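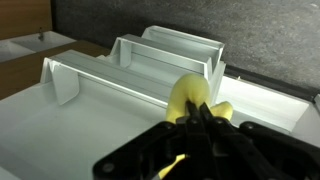

Figure 2. Black two-finger gripper closed on a soft, pale yellow object.

4.2 Claims about flavor and health

Sellers of outdoor cooking gear often say that pellet smokers give food a better taste with less fat than a kitchen oven does. We looked for support for both claims and found less than the sales copy suggests. The fat claim is the weaker of the two. Fat drips from meat in an oven as well, provided the meat sits on a rack, and most of the comparisons we read set a rack on the smoker against a flat pan indoors. A comparison of that sort tells the reader about pans.

To test the flavor claim we cooked pork shoulder and chicken thighs on a Flendex pellet smoker and in a Zasten electric oven, both set to 300 degrees Fahrenheit. The pellets were Abugri hickory, bought in September from one store so that all the bags came from the same delivery. Each cut was cooked to the same inside temperature, rested for 20 minutes, trimmed of its outer crust, and served warm in plain paper cups. Tasters did not know which cup came from which cooker. They gave 628 ratings in all.

Tasters could tell smoked pork from oven pork most of the time. With chicken the difference was much harder to find, and when the skin was removed many tasters said they were guessing. Liking was a separate matter. Several people who picked out the smoked pork correctly also marked it down, with comments such as "ashy" and "too much like bacon." We did not expect this and are not sure what to make of it. It may be that people who agree to sit through a tasting are fussier than people at a cookout, or it may be that smoke is simply less loved in a paper cup.

We would also warn against reading too much into our own numbers. Cutting away the crust made the samples look alike, but it also threw out the part of the meat where smoke is strongest. A test with the crust left on would likely favor the smoker, though the tasters would then see what they were eating. We know of no clean way around this problem - dim red light, which other groups have used, hides color but does nothing about texture.

The setting matters too. In a short follow-up, 3 tasters ate the same oven-cooked pork twice, once indoors and once at a picnic table beside a lit smoker. All of them scored it higher outdoors. Three people prove very little, and we report the result only because the usual claim rests on meals eaten in exactly that spot, downwind of the fire.

Wood type is taken up in Section 4.3, where the Rolulum fruitwood blend is compared with plain hickory. The differences there were smaller still.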